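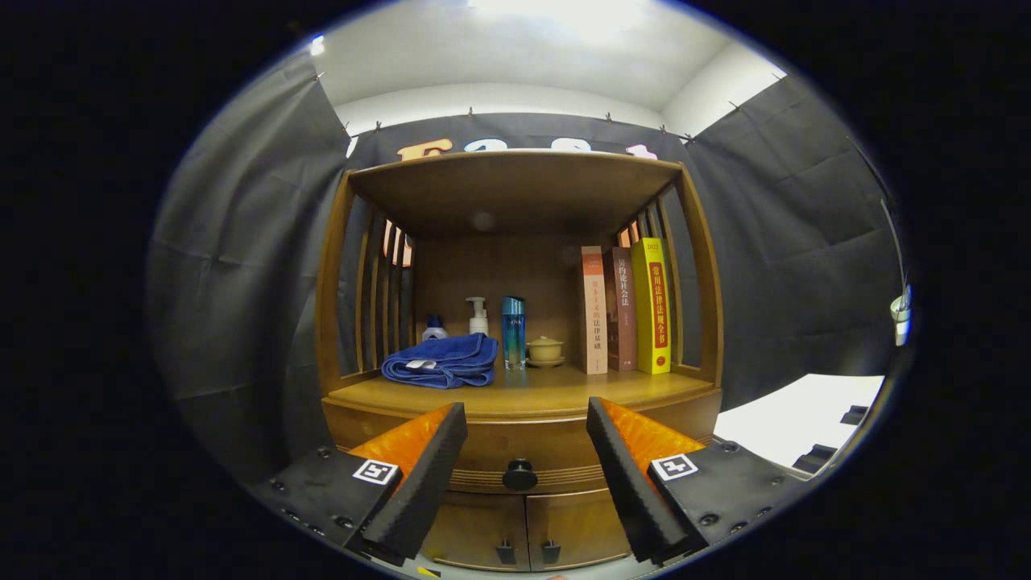
Calling a Match for People Who Can't See It
Speaker notes, October workshop, 2 p.m. slot

Start when the door shuts. Don't wait for the stragglers, they'll catch up.

Hi everybody. I call wrestling for an internet radio show out of Duver, audio only, and I've been doing it since 2000. Small promotions, rec halls, one county fair. I love this job so much it's a little embarrassing. You've all seen wrestling with commentary on top of the picture. What I do is the commentary with the picture taken away, and it's a completely different animal, and I think every TV announcer in this room would get better by trying it for one night.

Quick show of hands: who has called a match live? Who has called one with the monitor dead? (There's always one. Get them to tell the story if they want to. Keep it to two minutes.)

PART 1: WHERE IS EVERYBODY?

Play clip 1. Lights down a bit if the switch is close.

This is me, early on, calling Vaughan Gilchrist against Zeyu Qian in Wolten. Listen to how excited I am. Now tell me where Gilchrist is standing. You can't! I don't say it once. I say "oh what a shot" and "he's hurt" and "look at that" (on the radio, to people at home, I say "look at that").

So here's the habit I built afterward. Before the bell I pick four words for the ring and stick to them all night. I use stage, desk, door and wall. Stage side is where the wrestlers come in, desk side is me, door side is the exit, wall side is whatever's left. A listener learns those in the first match and never has to think about them again. When somebody gets whipped into the desk-side corner, they hear it get louder in my mic and they know exactly why. It's the best feeling in the world when the sound and the words line up like that.

Don't use left and right. Left of what? I still slip and do it when I'm tired.

PAUSE for questions here, people usually have one about outdoor rings. Answer: same thing, use the ticket booth or a tree.

PART 2: NAMES, NAMES, NAMES

"He" is the enemy. Two men in a ring, and you say "he's got him by the arm and he's reaching for his leg." Who's reaching for whose leg? I say a name every single time the advantage changes, and I say it first. "Qian ducks. Qian behind him. Gilchrist elbows out." It sounds clunky on paper and it sounds great in your ears, try it out loud.

Tag matches are the hard ones. When Yutong Xie and Jiahui Pan teamed up at the Paker hall, I gave each of them one sound. Xie slaps the top turnbuckle before she comes in, so I'd go quiet for half a second and let you hear the slap. Pan stomps. After a few minutes I hardly had to announce the tags at all. I didn't invent the slap or the stomp, they were doing them already, I'd just been talking over them for a year.

And please ask people how to say their names! Go find them before the show and ask. Write it down the way it sounds to you. I had Guoqing Jiang's wrong for an entire tour and he was too polite to mention it, and I felt awful when his sister finally did.

PART 3: SHUT UP

(Get the laugh, then actually be silent. Count to four. It feels long. It's fine.)

Play clip 2. Jiang and Gilchrist, the last stretch of the title match. The promotion sold 400 tickets that night and you can hear all of them. Let the clip run all the way to the pin.

I go twelve seconds in there without a word. Twelve! On radio! I was terrified. What's happening is that Jiang is crawling toward the cover, and I've told you that: "Jiang's crawling, wall side, Gilchrist flat on his back." Then I stop. The crowd gets it a little before you do at home, and you hear the noise build and you lean in, and there's the referee's hand on the mat. One. Two. I come back after the three.

I got more mail about that finish than anything else I've called. A man wrote to say he'd pulled his truck over.

The rule I use: say where they are, say what's about to matter, then get out of the way. If you come back too soon you can always cut it shorter next time. Most of us never find out how long we can wait.

PART 4: MOVES

Short one, skip if running late.

Call the move by name AND give me the shape of it the first time. "Suplex, up and over, both of them flat." Second time, "suplex" is plenty. New listeners get the picture and the old fans don't feel talked down to. If you don't know the name of the move, describe it and keep going. The fans will tell you what it was, believe me, they'll tell you before you reach the parking lot.

Weight matters too. A big man landing flat and a small man landing flat make different noises on a loose ring, so let me know who's falling before he falls.

EXERCISE

Pairs. One person closes their eyes, the other calls clip 3 with the sound low. It's Pan against Tan, singles, pretty fast. Then the person with closed eyes draws where everybody ended up on the sheet with the square on it. Swap and run it again.

Walk around during this. Listen for "he" and "look at that." Tease gently. If a pair gets the corner right, make a fuss over them, it's really hard the first time.

Ask afterward: which word helped most? Write the answers on the board, somebody always comes up with a better set of four than mine. One group used the snack bar, the bathroom, the stage and "Mom," and I'd happily listen to that show.

IF THERE'S TIME

Clip 4, the one where the ring rope breaks. Just for fun.

Sheets are by the door. The clips are all on the station's page under Workshop, take them, use them, call over them. Send me what you record, I listen to every one, usually on the drive home.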